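Community > Youth Soccer > Tournaments and Travel

Last updated: Jul 17, 2021

Tie on points, tie on goals, and a goalkeeper rule I can't find

posted by hinrichs_sideline

Our under-12s went to the Prususberg tournament and finished level on points with Tomton in the group. Same goal difference, same goals scored. We had beaten them 2-2. Yes, I know. We drew 2-2, but you should have heard our parents.

The organizers put Tomton through on "fewest cautions." We had one yellow, for our keeper, who took too long over a goal kick while he fixed a shin guard. The rules packet is 4 pages long and two of those are about parking. Cautions come up once, in a line that says they "may be considered."
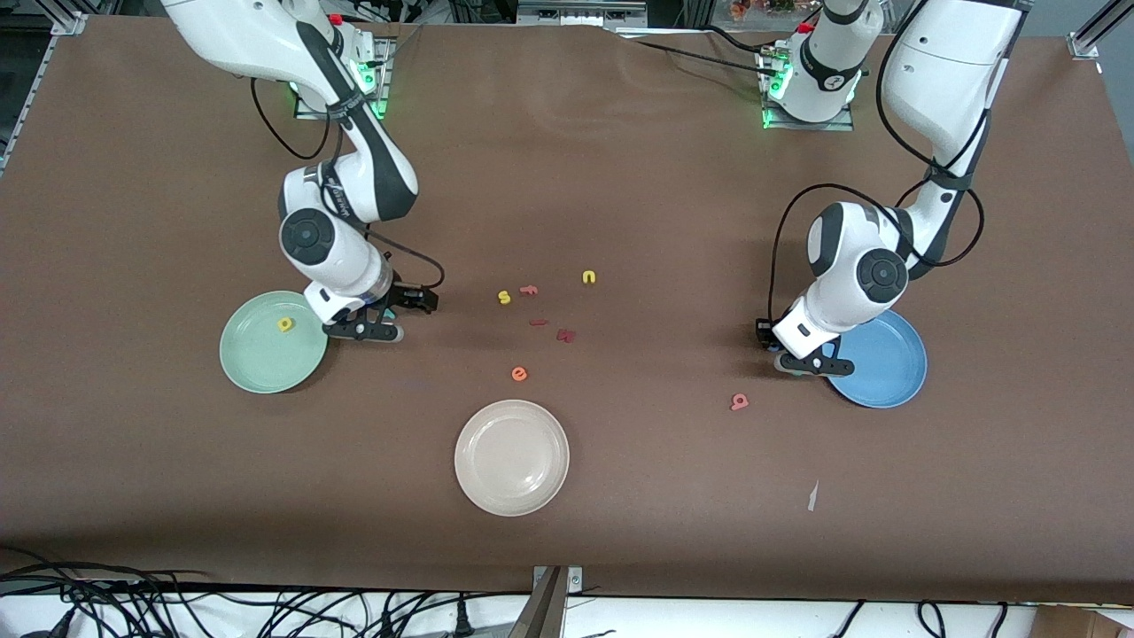
I'm not asking for the trophy back. It was plastic and had a bowler on it. I'd like to know if cautions are a normal tiebreaker at this age, and whether it's worth writing to anyone before we pay the entry fee again next summer.

gostska_ref

They're fairly common. The usual order is head-to-head, goal difference, goals scored, and then either fair play points or penalty kicks. Which of those last two you get depends on the organizer, and plenty of them like fair play because it takes no field time. Penalty kicks between two teams of eleven-year-olds can eat half an hour and most of a box of tissues.

Your real complaint is the word "may." A tiebreaker should be listed in order and settled before the first kickoff. I'd write to the tournament director, keep it to one paragraph, and ask for the full order in next year's packet. Leave out the shin guard. I've read a lot of these letters, and the ones with a shin guard in them go to the bottom of the pile.

Also check whether your league has to approve the rules of any event you travel to. Ours does. If yours does too, somebody signed off on that packet, and they should hear about it as well.

offside_again

lol we drove 493 miles to one of these and went out on a coin toss. They couldn't find a coin. Bring your own

touchline_thermos

Agree with the ref on the letter. I'd add that Gostska prints its tiebreakers on the back of the schedule, so you could send the Prususberg people a copy and save them the typing. They did answer me when I wrote to them in July. It was about the parking, mind you, where they are very strong.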